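3.2 Study rooms and materials

The survey was carried out in two shared workplaces, Weltov and Grudidside, which differ mainly in the finish of their walls. In Weltov all walls are plastered and painted. In Grudidside the old masonry was kept visible, and the desks are placed close to it (Figure 2). We asked 220 regular users to rate the noise, the light and the general comfort of their usual seat on a scale from one to nine. Each person filled in the form after at least 15 minutes of quiet work, so that the first impression of the room did not decide the answer.

Small personal objects on the desks were left as they were. Earlier work by Haddad suggests that people judge a place more kindly when such objects are present, and we did not want to disturb this effect - it belongs to normal use of the room. Forms with more than one missing answer were excluded from the analysis.

Figure 2. Brick wall and white table with a small lamp and flowers.

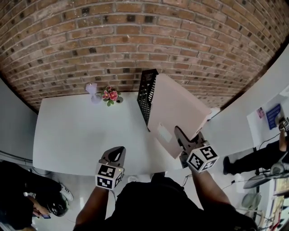

The remaining forms were entered by hand and checked a second time against the paper originals.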